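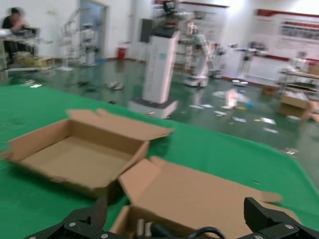 **1/** Friday, August 23, 2019. Student project update from the Akard build team. We've moved on from blocks and foam cubes. The job now is power cords: take one from the full box on the right, put it in the box on the left, go again.

**2/** Cords are a pain. A block is the same shape every time. A cord is tangled with its neighbours, so the gripper closes on one plug and the rest of the pile wants to come along. Our old grasp code from May assumed one rigid object and was no use at all.

**3/** The new version is called Losuvano (the name came out of a hat). It picks a plug body first and ignores the loops. The lift is slow, with a pause partway up so anything hanging off has a chance to drop.
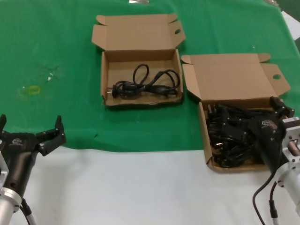

**4/** Only the right arm does the picking for now. Using both arms is the next step – one to hold the pile down, one to pull. We have the motion planned on paper but it hasn't been run.

**5/** Numbers, for those who asked. We have 2,544 recorded grasps in the log, and 62 of those were done on cords. Everything else is the rigid stuff, so the cord model is working from very little. More recording next week.

**6/** Same layout every run: green cloth, two boxes, lids folded back. If a box gets bumped we put it back on its marks before starting again. Boring, but the runs are hard to compare otherwise.
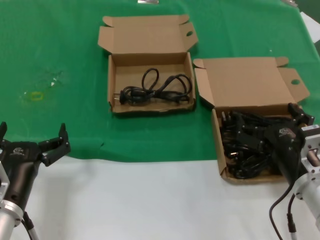
*Right gripper over the full box, one cord in the other.*

**7/** Still to do before the Satix student challenge: fix the wrist calibration, label the cord runs, and write the 4-page report. The report is the one I'm worried about – we have 2 pages and most of that is headings.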